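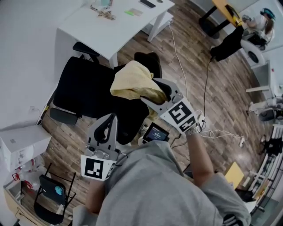
Folding has always been the job people at our Flimthorpe laundry swap shifts to get out of, so I'm really pleased to say that Sirkance is bringing in Nasent, a robot folding line built with Arroyo, and that our own folders are the ones teaching it! They do it with a pair of hand-held grippers, one in each hand, picking up cloth the way they'd like the machine to do it. A pale yellow cloth draped over the back of an office chair does very nicely for practice, and you go in by pinching the edge where it hangs. I had a go myself in February and was hopeless.

Now, the bit everyone asks me about in the corridor. All 41 people on the folding floor are keeping their jobs and their hours. Nasent will take the plain flat pieces, up to 800 a shift, and 19 of the team have already signed up to train as line minders (better paid, and you get to sit down now and then). Fitted sheets are staying with us humans for the time being, sorry!

The line starts work on 2023-04-19, on the day shift only. Nights will follow once the day crew are happy with it. If you'd like to come and see it running, ring the Flimthorpe front desk and ask for extension 134.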